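Home Electrics for Beginners, Rendbridge Evening Classes
Handout 2: Power strips with a switch for every outlet
August 2018

OK, so last time we did wall outlets and I promised we'd get to the stuff you plug into them! I love a power strip with individual switches, and I've been boring my family about it for years. You can shut off the printer and leave the lamp alone, no crawling under the desk to guess which plug is which.

Before you plug anything in, have a good look at the strip with nothing attached. Find the buttons, work out which outlet each one goes with, and follow the cord with your eyes (then your fingers, feeling for nicks or flat spots).
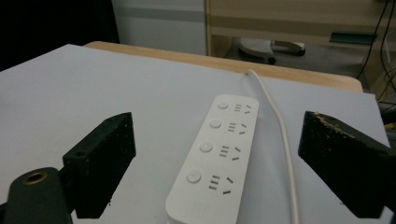 Fig. 1. White power strip, nothing plugged in, with a round push button beside each outlet.

Now the math, and it's easy. Add up the watts of everything you want running at the same time. My desk at home comes to 293 watts, so I call it 300 and write that on a bit of tape. Then check the rating on the label of your own strip and make sure your total stays well under it. Heaters and kettles go straight into the wall, please!

Also, never plug one strip into another. I know, I know, the outlet's always behind the couch. Get a longer cord on the strip itself.

For next class: list what's plugged in at your desk, with the watts for each, and bring the list along. We'll start on extension cords in September.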